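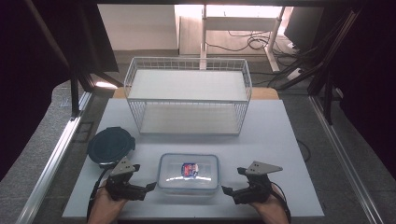

Figure 3.1. Hand-held grippers on either side of a lidded container, with the wire basket behind.

Unit 3. Gathering Demonstrations with Hand-Held Grippers

3.1 Purpose of this unit

Units 1 and 2 treated the training set as given. This unit covers how one is made. The running case is the Halar set, a collection of two-handed tabletop tasks with kitchen and storage items. It holds 2839 accepted episodes. All of them were recorded by people holding the grippers directly, with no arm in the loop.

Students should be able to state, by the end of the unit, what counts as one episode, which parts of an episode carry the training signal, and on what grounds an episode is thrown out.

3.2 Terms

Episode: one continuous recording, from the start mark to the stop mark, containing one attempt at one task.

Task sheet: the written instruction the operator reads before the episode. The wording of the sheet becomes the language label, so it is fixed before recording and is not edited afterward.

Action: the change in pose of each gripper between two time steps, plus the opening width of the fingers. Both hands are recorded at every step, including steps in which one hand does nothing.

Observation: the camera views available at that step. A policy will see only these. Anything the operator knows from another source (memory of the last episode, the sound of a latch) is absent from the data.

3.3 Station layout

The work surface is light gray and plain. Objects needed for the task are placed on it; other objects may be left in place as distractors if the task sheet allows them. Cables from the grippers leave toward the operator's side so that they do not cross the space between the hands.

Start positions are drawn from a list produced by the Flitska script. The script gives a region and a heading for each object. Operators place objects by eye within the region. Exact placement is not wanted: a set with every container in the same spot teaches the policy to reach for the spot.

3.4 Running an episode

1. Read the task sheet aloud once.
2. Place the objects as listed.
3. Bring both grippers into view with the fingers open and hold still for one second.
4. Press start, perform the task at an even pace, and return to an open hold.
5. Press stop. Mark the episode as success, failure or unsure.

Do not talk to the object with small corrective taps. If the first grasp is poor, release fully and grasp again. A clear second attempt is useful data — a string of nudges is hard to segment and tends to be copied by the policy as jitter.

3.5 Grasping clear containers

Clear food containers are in the set for two reasons. Their walls give weak and shifting edges in the camera views, and their lids produce glare that can hide the rim. Depth estimates on such walls are poor.

The preferred grasp puts one finger pad on each of two opposite sides, with the pads as flat to the walls as the shape allows.
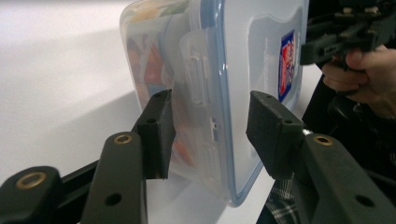 Contact on a side latch is permitted when the task is to move the container. It is not permitted when the task is to open it, as the latch must stay free for the other hand. Tilt during the carry is left to the operator unless the sheet says "keep level."

Contents change the appearance of a frosted or translucent wall a good deal. The same model of container, filled and unfilled, should be treated as two objects when the set is balanced.

3.6 Review and rejection

Each episode is replayed once in the Osman viewer by a person other than the operator. Grounds for rejection:

Lost tracking on either gripper for more than 23 consecutive steps.
Task differs from the sheet.
Bare hand touches an object between start and stop.
Missing open hold at either end.

In the Halar set 569 episodes were rejected. Of these, 44 were rejected for bare-hand contact, and the larger part for lost tracking. Failures marked as failures were kept. They are stored apart and are left out of plain behavior cloning, but see Unit 5 for their use in training a success classifier.

3.7 Exercises

a) The rejected episodes are not part of the 2839. Compute the rejection rate over all recorded episodes.

b) An operator always grasps with the left hand first. Describe the effect on a policy trained only on that operator's episodes, and propose a change to the task sheet.

c) Read the Illus format notes on time stamps. Explain what happens to the action labels if one gripper's stream lags the other by two steps.

Bring written answers to the January lab session.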